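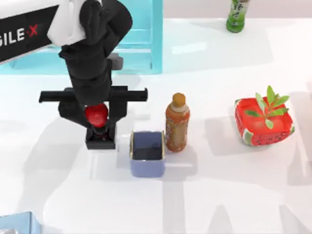 The pick-and-place table in the simulator: gripper closed on the little red round piece, lavender pot alongside, watermelon basket over to the right.

Two arms, one bench: the Kravchuk build moves along

By Rowena Tagle

If you have been into the Ondham workshop on a weeknight lately, you will have noticed that the back bench has been taken over by motor brackets, cable ties and two people staring at a laptop. That's us! Stefaniia Chornovol and I have been building a pair of small robot arms since May, and after a summer of false starts we have enough going on that it deserves more than a line at the bottom of the newsletter.

The project is called Kravchuk, after the label on the old drafting table we bolted the first arm to. The goal is simple to say: an arm picks up a small object and puts it in a pot. Then the second arm joins in, and they pass things to each other. We're a fair way from the passing part, but the picking part has been an absolute joy to work on.

What's on the bench

Arm one is together and moving. It has six joints, a gripper with two fingers that slide toward each other in a straight line, and a base plate cut from scrap aluminum out of the offcut bin. (Thank you to whoever left that lovely thick piece in there, it was exactly the right size.) The links are printed, mostly on the older of the two printers, and we have reprinted the elbow more times than I want to admit. The first version had the cable channel on the inside of the bend, so the wires got pinched whenever the arm folded up. The current version runs them along the outside with a bit of slack at each joint and a fabric sleeve over the top. It looks like the arm is wearing a sock. I love it.

The motors are Aneteck servos, bought as a mixed lot. Our budget for the whole pair of arms was $400, and the motors ate most of that in one go, so everything else has been scrap, gifts and printer filament. Arm two is at the stage where it's a shoulder and a pile of parts in a cookie tin.

The gripper is the part that changed the most. We started with curved fingers that pinched like a crab claw, and they were great fun to watch, but a round object would squirt right out of them. Parallel jaws are much easier to live with. The pads stay flat to each other the whole way in, and you only have to think about one number, how far apart they are. We glued strips of bicycle inner tube to the pads and the grip got better right away.

Practicing on a pretend table

The other half of the project lives on Stefaniia's laptop, and this is where I have learned the most. She set up a simulator in which an arm works at a white table with some clutter on it, so that we can try things out at midnight without waking up anyone's neighbors or stripping another gear. The arm model in there is a ready-made one, and much sleeker than ours, but it holds things with straight-closing jaws the way ours does, and that's the bit we care about.

I was a skeptic. I like things I can poke with a screwdriver, and a fake table sounded like a way to avoid soldering. Then I watched her change the height of the approach by a few millimeters, run the whole thing again, change it back, and run it again, all before my coffee was cool enough to drink. On the real arm that would have been an evening.

She has also dressed the table up in a way that makes me smile every time she opens it. There's a lavender-blue pot with a thin gold-colored rim, a bottle of something that looks like iced tea right next to it, and a red basket done up like a slice of watermelon with a leafy green plant growing out of it. I asked for the watermelon basket in real life and was told that it is not in the budget.

The bottle is the interesting one. With it standing that close to the pot, you can't come in lazily from the right, you have to think about where the wide part of the gripper is going. Our own gripper has a crossbar that sticks out well past the fingers, and I had been planning every move as if the hand were only as wide as the pads. Stefaniia pointed at the crossbar in the simulator and said, "That's the part that is going to hit something." Two nights later I swept a mug off the real bench with ours. She was very nice about it.

What the runs have taught us

Up to now we have logged 3,114 practice runs in the simulator. Plenty of those are junk: wrong settings, a gripper that never closed, one long stretch where gravity was switched off and everything drifted up to the ceiling (beautiful, by the way). But the good ones have changed how we drive the real arm, and these are the changes we've kept.

We stop above the object before going down. It used to be one long diagonal swoop, and it looked fantastic, and it knocked things over. Now the arm moves across, pauses, and drops straight down.

We close slowly for the last little bit. Fast jaws tap a round object and it rolls. Slow jaws meet it on both sides and it stays put.

We lift a small amount first, hold for a second, and only then travel. If the grip is bad you find out right over the spot you picked from, and there is no chasing something across the floor under the band saw.

And we go over the pot from the open side, with the finger pads clear of the rim. The pads are chunky! It is so easy to forget there is a block of plastic below the thing you are holding.

The first time we carried all of that over to the bench, the arm picked up a wooden bead, wobbled across, and dropped it in a jam jar. I yelled loud enough that the pottery people came in from next door. On our best evening since then we managed 49 good drops in a single session before a wrist screw backed itself out, and thread lock is now on the shopping list in capital letters.

Where it doesn't match

The pretend table and the real one disagree about plenty. The simulated arm goes exactly where you send it. Ours sags. With the arm stretched out, the tip hangs lower than the numbers say, and the further out it reaches the worse it gets. We have a small correction table taped up by the bench – literally a sheet of paper – and we add the right amount by hand. Stefaniia wants to fit a proper curve to it. I want to print a stiffer shoulder. We'll probably do both.

Light is another one. We have a webcam on a post looking at the bench, and our color finder is very happy with a red object on a plain white surface at noon. In the evening, with the overhead tubes on, the arm throws big soft shadows over everything and the finder starts to hunt. The simulator does shadows too, long gray ones right across the tabletop, so we've begun testing the finder on saved views from there before trying it on the bench camera. It's early, but it already caught one silly mistake of mine with the brightness setting.

And friction, of course. Inner tube rubber on painted wood is nothing like whatever the simulator thinks its pads are made of. We've been nudging that number around and comparing, and I could happily talk about it for an hour, so please don't ask unless you have an hour.

Things we could use

We're after M3 screws in any length under 20 mm, a bench power supply that can hold 12 volts without whining, and small household objects with odd shapes that you don't mind seeing dropped. Corks, egg cups, toy fruit, napkin rings, all welcome. There's a shoebox on the back bench marked KRAVCHUK, just put them in there.

If you have an old webcam with a decent lens, we would love to try a second view from the side. Judging height from a single camera has been our weakest point all along.

Come and have a go

We're running an open bench on 22/10/2023 from two until the workshop closes. You'll be able to drive arm one yourself with a game controller and try the same pick on the laptop, and it's worth doing both, one straight after the other, to feel the difference. Kids are welcome if they keep their hair tied back and their fingers outside the yellow tape.

Anyone coming from Flendcombe can take the 60 bus to the end of the line, and the workshop door is on the side street, past the bike racks. Knock hard, the extractor fan is loud.

Stefaniia will also be bringing the printed parts for arm two, so if you'd like to help put together a shoulder joint, bring a small hex key and we'll find you a stool. The print files and our wiring sketch are in the blue binder by the door, with my handwriting on the sketch and her corrections in green.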